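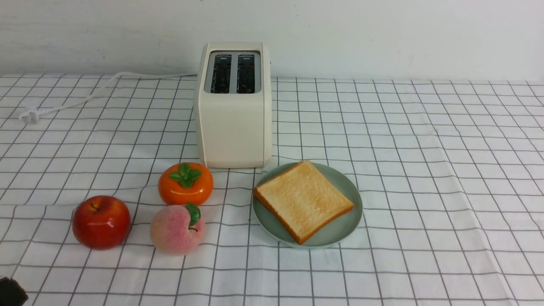
### 4.2 Bread handling task

The second task was prepared in the Arain shared workshop, on the same table where the arms were assembled in February. We use a two-slot toaster, a round plate and two slices of bread. The toaster stays unplugged in all episodes, as the workshop rules do not permit a heating appliance near an arm that was built by its members. The goal is to move the bread between the slots and the plate. We count the two directions as separate subtasks and we call them *insert* and *remove*.

The arm controller, named Nodier, was written by our group and runs on one desktop computer. It receives images from a head camera and from small cameras at the wrist, and it sends joint targets to the motors. In the first version of the build the wrist camera was fixed with a printed clamp. This clamp became loose after long sessions and the view changed slowly, so that episodes from the morning and from the evening did not match well. Thư Phùng replaced it with a bracket held by two screws, and all episodes in this section were recorded with the new bracket.

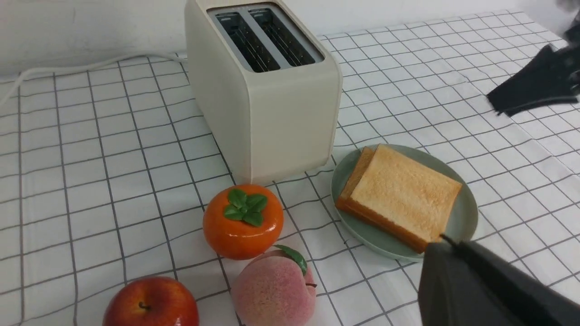

**Why is the gripper force limited in this task?** The bread can be squeezed and it can turn between the fingers when the force is high. With a lower limit the slice keeps its angle until it is released, and the motors of the gripper also stay cooler.

The limit was chosen by hand. We started from the value used in the block task of Section 4.1 and lowered it until the slice did not turn any more during a lift. A still lower value made the slice slip when the arm changed direction. The final value is in the middle of these two cases, and it was not changed between subtasks.

We recorded 483 episodes by teleoperation. From these, 300 episodes were used for training and 100 for testing, and the rest was kept for the adjustment of the controller. An episode is finished when the operator presses a foot switch — the operator has both hands occupied, so a keyboard was not practical. Episodes in which a slice fell from the table were kept also, with a separate label.

*Insert* is the more difficult subtask. The slot is only a little wider than the slice, and the slice must come down almost vertically. If it arrives with an angle, its lower edge stops on the metal between the slots and the arm continues to push. We added a simple check to Nodier: when the motor current rises during the downward motion, the arm goes up a small distance, corrects the angle and tries one more time. After the second failure it stops and waits for the operator.

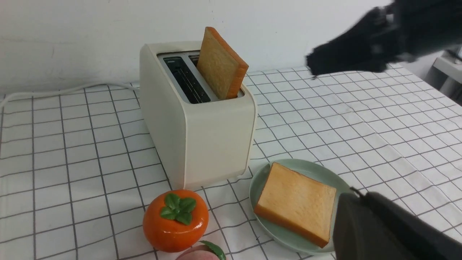
**How does the controller know which slot to use?** The slot is written in the task command, as "left" or "right", before the episode starts. Nodier does not choose by itself, and if the named slot is already occupied the episode is not started.

For *remove*, the main problem is the other slice. When both slots are full, the fingers have small space between the slices, and the inner finger often touches the neighbor first. We tested an approach from the outer side, where one finger enters lower than the other, and it was more stable in our setup. We also tested the longer Dutulel fingertips, which were already in the workshop. They reached deeper but they bent under load, and we returned to the short ones.

The plate was placed by hand before each episode, near the toaster and always inside the reach of the arm. Fruit was added to the table as distractor objects. The fruit is artificial, because real fruit changes color over the weeks and we wanted to compare early and late episodes. The grid on the tablecloth helps the operator to put the objects back, but it is not used for calibration: the cloth moves and makes small folds, and its lines are not straight enough for this purpose.

**Figure 4.** Table with both slices standing in the slots and the plate empty.

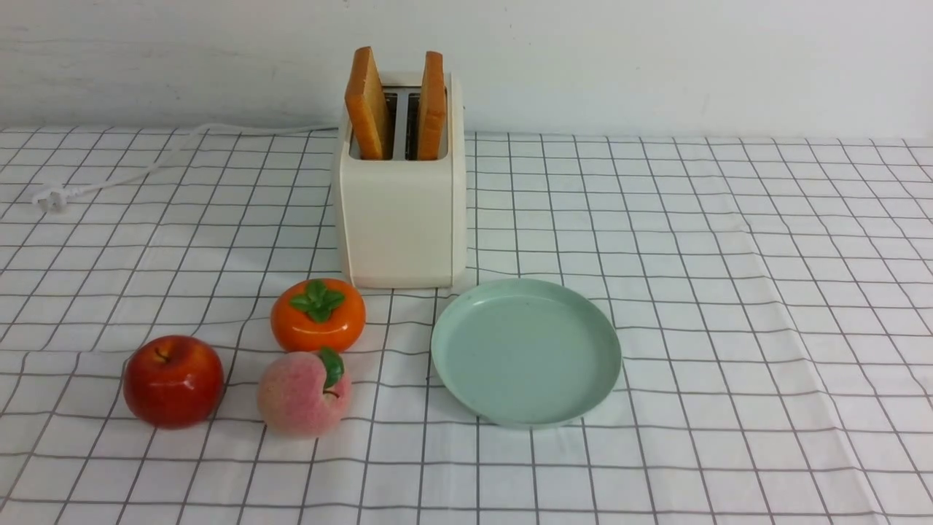
For calibration we used a flat printed board, which was laid on the table before the first episode of each session and then removed. The complete procedure is short, and one person can do it alone. We repeated it also after any change of the wrist bracket or of the cables, even when the images looked the same. One session, recorded on a Saturday, was made without this step by mistake, and its episodes are not part of the numbers given above.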